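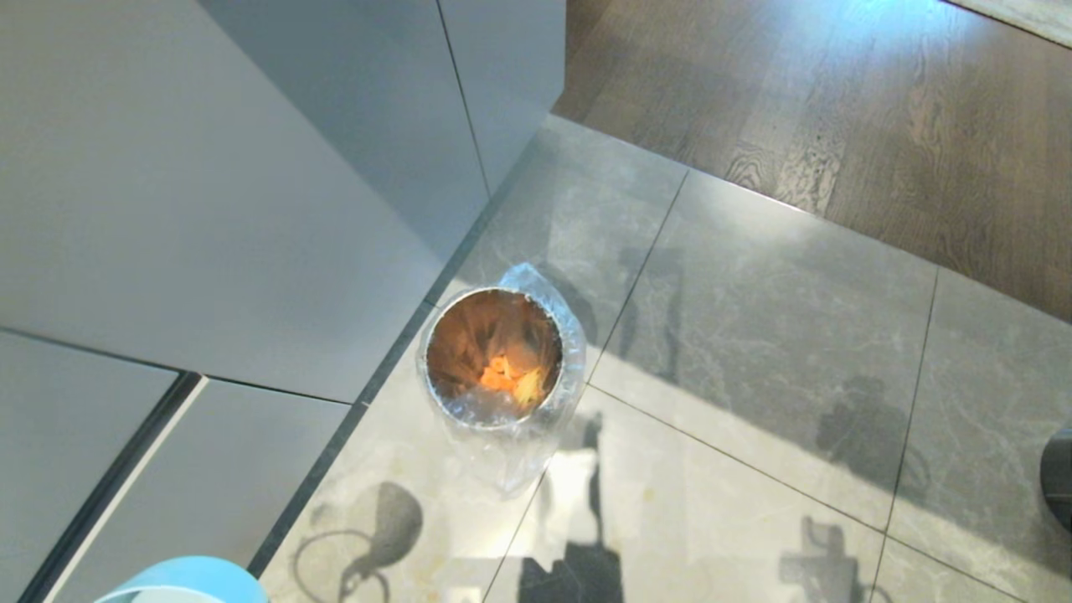
Liner keeps sliding down inside round metal trash can, any fix that isn't ugly?

Posted in Kitchen & Cleaning

gristlepot
I have a round metal can in the kitchen, no lid, no inner bucket, polished rim. I bought it because it looked nice, and it does look nice for the four minutes between putting in a fresh bag and putting something in the bag.

After that the bag gives up. One melon rind and the whole thing slithers to the bottom, and I get to fish it back out by the edge that used to be clean. I fold the plastic over the rim and it hangs down the outside like a shower curtain on a garden statue. If I fold over less, it falls in sooner. If I fold over more, there's no bag left for the trash.

I use clear liners because our building, Panamside, wants to see what's in them before they go down the chute. The ones I have are the Altavska roll from the discount place, 399 to the box, so I'll be living with these for a while. My spouse has suggested a big rubber band. I would like to hear that there's something better than a big rubber band.

Also, the can wanders. It lives on the tile next to the cabinets and by evening it's halfway to the wood floor. Nothing is chasing it as far as I can tell.

tubofsuet
Your bag is the wrong size. I know you don't want to hear this with 399 of them, but that's what is going on.

Gallons on the box tell you very little. Measure around the outside of the rim with a string. Then lay a bag flat, measure straight across the opening, and double it. You want the second number to be bigger than the first by a couple of inches and no more. If it's a lot bigger, the mouth of the bag is loose and there's nothing gripping the metal, so the weight pulls it in. If it's smaller you'll split it getting it on, and you'll know right away because you'll be saying so out loud.

For the bags you already own: put the bag on, fold it over, then gather all the slack at one spot on the outside and twist it into a tail. Tie the tail in a knot snug against the can, or loop it and push the end back through. The rest of the edge goes tight like a drumhead. Keep the knot on the side facing the cabinets and you won't have to look at it. It takes ten seconds once you've done it a few times. The first time took me most of an evening and I went through a bag.

Before you fold, push the bag all the way down and run your hand around the bottom edge to get the air out. Trapped air is half your trouble. The bag sits up on a cushion, looks full length, then the first heavy thing goes in, the air squeezes out and down comes the rim. If your can is airtight at the base, drop a length of drinking straw down the side between the bag and the wall. Ugly, but hidden.

Coffee grounds and melon go in last, not first. Start with something light. I put peels in first for years and I had years of what you're describing.

Abdella_kitchen
rubber band. get a wide one, the kind that comes on broccoli is too small. works fine, mine has been on there since October. you stop seeing it

mopwater_deluxe
The knot method is right, I'll just add to it. Skernia used to make a thin metal hoop that sat inside the rim and pinched the bag so none of it showed outside. I had one. It was lovely until I threw it out with the trash, and then I bought a second one and did that too. I can't say I recommend it, but you may be a more attentive person than I am.

On the wandering: smooth metal on polished tile will creep every time somebody nudges it with a foot, and in a kitchen that's all day long. Cut a circle of rubbery shelf liner a little smaller than the base and set the can on top. Don't glue it. You'll want to pull it out and rinse it, and glue on a shiny can will be with you longer than the can. If there's a toe-kick under your cabinets, push the can up close so it only has one direction left to escape in.

Wipe the floor under there first. Mine had a ring.

gristlepot
Measured. The bag opening is a good deal bigger than the can, so tubofsuet wins and I've got a box of evidence. Did the knot this morning. It held through breakfast and a load of orange peels and the edge is still up. Shelf liner is on the list. The rubber band has been offered to me again, at dinner, in front of guests.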